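Projects / Grippers / Hand-held comparison / README

February - Nobuhle Pillay

Hand-held gripper comparison, paired wrist and head views

Data card for the recordings used to compare two hand-held gripper builds, Hovura and Moltia. The aim was to decide which build goes into the Olaniyan collection and whether the head view is worth its storage. Questions about the labels go to Lizelle Motaung. Questions about calibration go to Aldana Escobar.

Contents

The release holds 444 episodes. Each episode is one folder containing a wrist video for each gripper in use, a head video, a pose file and a short text label. Two-handed episodes have left and right wrist files. One-handed episodes have a single wrist file and the label says which hand.

Wrist videos are fisheye and stored uncorrected, black border included. Undistort with the parameters in the calib folder, which are per gripper and should not be swapped between units. A script is supplied, but it crops more of the corners than some users will want. Set keep_border to true to leave them in.

Setup

Recording was done indoors in a room with white walls and even light. Furniture was left where it stood. Tasks cover opening and closing doors, moving drinks, and picking up and folding fabric. Pose is tracked from the square fiducial markers on the cubes fixed to the grippers. 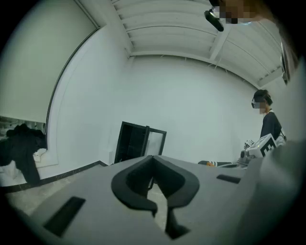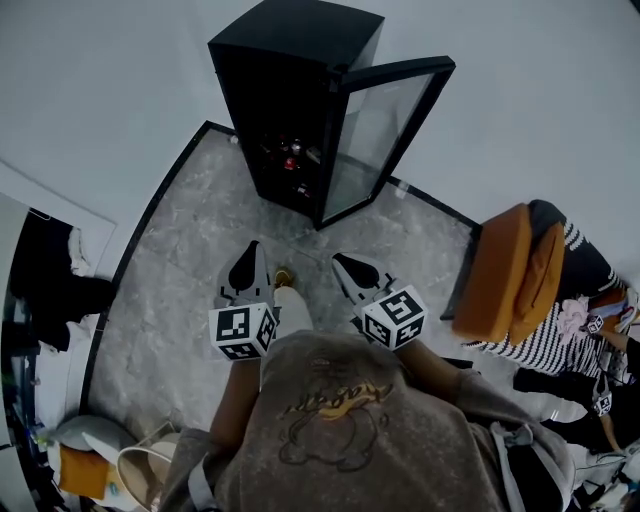
First: view from a hand-held gripper, fisheye, with a marker at right. Second: head view, a gripper in each hand and a cooler open ahead.

Other people and other marker cubes come into view in part of the set. The tracker filters by marker ID, so a cube that isn't listed in the episode's pose header is dropped. Faces are pixelated before release. Please report any that were missed, with the folder name and time, and don't repost the clip.

Comparison notes

Hovura keeps a steadier grip on bottles and cans. Moltia is lighter in the hand and was preferred by both operators for fabric, though Anathi Kekana found its trigger stiff by the end of a long session. Jaw travel is near enough the same on both. We did not test either on glassware.

Tracking losses are mostly the operator's own forearm passing over a cube. The head view recovers many of these when the other gripper is still tracked. It does little for work inside a cabinet or low on a shelf, and those episodes should be treated as wrist only.

Known problems

- 17 episodes have a wrist clock that drifts against the head clock. They are listed in drift.txt and are left out of the default split.
- Colour balance differs between the wrist and head cameras. No correction has been applied.
- In the early Moltia episodes the jaw width is logged in encoder ticks, not millimetres. The loader converts it, but anyone reading the raw files will need to do the same.
- Labels were written by two people and the wording varies ("close door", "shut door"). A normalised column was added by Refilwe Steyn. The original column is kept.

Splits

The default split holds out 90 episodes for testing, drawn from both builds. Don't re-split at random - consecutive episodes share an object layout and the test numbers will come out too high.

Changes

Version 2 adds the head videos and replaces the Brurkberg pose solver with our own. Pose files from the first version won't load with the current reader. The old reader is in the legacy folder and isn't maintained.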